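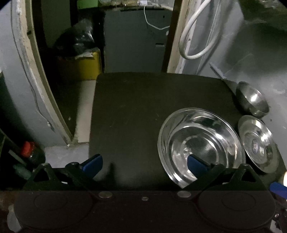

Threads > Robots > Open days

Last updated: 04/05/2020

OK I promised a thread on the Mandeo open day and then sat on it forever, so let's go. This was back in November, in Sevside, in the old row houses behind the bus depot. I took the 263 out there and walked the last bit in the rain with no hood.

First thing, it doesn't look like a robot lab! I was expecting glass walls and a lobby. You go in through a side door, sign a clipboard, get a sticker with your name on it, and then you're standing in somebody's idea of a kitchen with a bunch of strangers in damp coats.

The big arm is called Paltau and it lives in the front room behind a yellow line on the floor. Everybody crowded around it (me too, I'm not above it). It's loud when it starts and then weirdly quiet once it's moving.

But the part I keep telling people about was the hand tool. It's a gripper you hold yourself, all black with two blue finger pads, and you go around picking stuff up with it while a camera records from right above the fingers. The arm learns from those recordings later on. So the work at that end of the building is a person moving dishes. For hours!

The dishes were stainless steel. A big round basin with a rolled rim, a shallow plate, a small deep bowl, all over on one side of a black table. I figured that would be the easy station. It was not the easy station.

Steel is a pain because it's shiny. The woman running the table explained that every highlight slides around when you move, so the camera gets a different-looking basin every inch or so. They could use matte plastic and have a much nicer week, but kitchens are full of steel, so steel it is.

We each got a turn. My job was the basin: close the pads on the rim, lift, set it down again without dragging it. You squeeze the handle and the fingers come in together. I squeezed way too hard. Apparently everyone does.

Second try I came in too flat and just shoved the thing. Third try I got it up, held it there feeling very proud, and put it down with a clang you could hear in the next room. A kid behind me clapped, which I'm choosing to take as sincere.

Tip if you ever get to do this: slow down before you touch anything. I kept speeding up at the end like I was grabbing the last cookie. And keep your wrist still. You forget it's a camera on there and start waving it around like a flashlight.

The plate was my favorite. It was leaning up against the wall and you'd think a leaning plate would be easier to grab, with the rim right there. Then you have to work out how to get a finger behind it and there's not a lot of room back there.

Someone asked how many tries they need for one chore. The answer was 200 to start with, and then they look at what's missing and go back for more. Different rooms, different light, different people holding the tool. My clanging counts as data unless they toss it, and I did not ask if they toss it.

The rooms thing surprised me too. They don't tidy up for it. There was stuff all over the place, hoses and boxes and cables, chipped paint on the door frame, the kind of mess I have at my house. I liked that a lot. I don't own one surface that looks like a robot commercial.

Then there was Zou, which is the software. It lines up the video with the finger positions and plays it all back for you. I watched my own clip. Would not recommend! I breathe on the way in like I'm lifting a couch.

Small complaint: 40 people on the list is too many for that building. The line for the table went out into the hallway and the coffee was at the wrong end of it, so you had to choose. I chose the table, then went back for coffee, and it was gone.

Also the talk ran long. Lots of slides about budgets, and I got maybe roughly half of it from where I was standing. The live part with Paltau stacking bowls was great though. It dropped one, waited, and went back for it, and the whole room went "awww."

Somebody asked if kids can go. Yes! The youngest I saw was nine and she was better on the gripper than all the grown-ups in our group. Small careful movements, zero showing off. They do want an adult with them at the yellow line.

Wear shoes you don't mind getting wet, and eat first. There's a bakery by the depot that does a good cheese roll, and the bus back only comes every so often, so check before you leave the building. I missed mine by a minute and ate a second cheese roll.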